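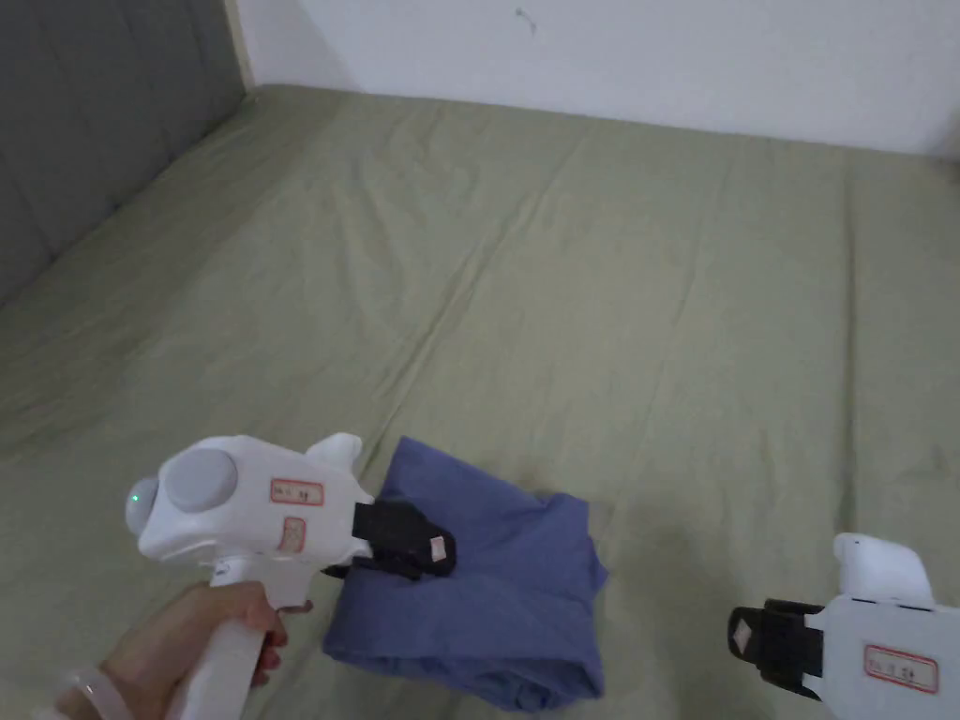
Bedding hire scheme to reopen in Losel

01/04/2026

A scheme that lends sheets, blankets and pillows to households in temporary housing will reopen at the Begay Centre in Losel this month.

It closed in December when the lease on its old store in Dandell Road ran out. By then it had supplied 154 households over the year and was holding 1,413 items, most of them single and double sheets.

The new store is on the ground floor, next to the side entrance, and has space for 11 racks. Washing will be done by Wallia, the laundry firm that held the contract before the move.

Přemysl Slanina, who runs the scheme, said double and king-size fitted sheets were the hardest to keep in stock. "Families ask for them every week and we run out - singles we can nearly always find," he said.

Households can borrow bedding for up to six months and pay a deposit of £2 per set, returned when the set comes back. Referrals can be made by housing officers, schools and GP surgeries. Donated bedding should be clean and free of tears. Duvets cannot be taken at present.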